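HOME & BATH

The Two-Minute Wipe

Clear glass sells a bathroom. Then you live with it. Soap film, hard water spots, that gray line down in the corner where the glass meets the metal. Vlasta Danko has cleaned more than 200 showers for a living and she has opinions - mostly about how late everybody starts.

"March, they call me," she says. "All winter they did nothing."
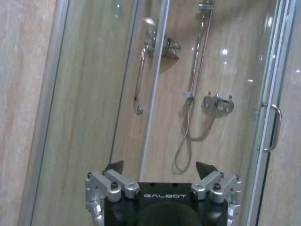 Home & Bath Desk

Curved enclosures are the fussy ones. A flat squeegee skips on the bend, so you get a stripe, then another stripe. Danko gave up on squeegees for curved glass. She wipes top to bottom, then goes back for the frames. Aluminum is easy if you stay off the gritty powders. The seam along the edge of the glass is not easy. Old toothbrush, dish soap, warm water, 60 seconds a side. Rinse. Dont let it sit.

Marble-look walls get the same soap and nothing stronger until you know what they're made of. Real marble hates vinegar. Check first.

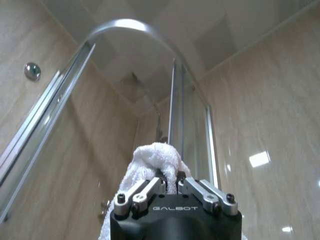

Cloth matters more than the bottle does. Danko tried the Neltine microfiber everyone pushes and went back to plain cotton after a month. White terry, bunched up in the grip so a soft peak of it does the rubbing and the rest hangs down. When that bit is soaked, shift to a fresh fold. No fabric softener in the wash, ever - it leaves streaks on teh glass.

And do it at 7 a.m., right after the shower, door open. Two minutes. She times people.

Related
Grout, Before and After
Janus or Somon? Shower Heads Compared
A Small Bath by Panyasiri

Contact us | Copyright Home & Bath | Back to top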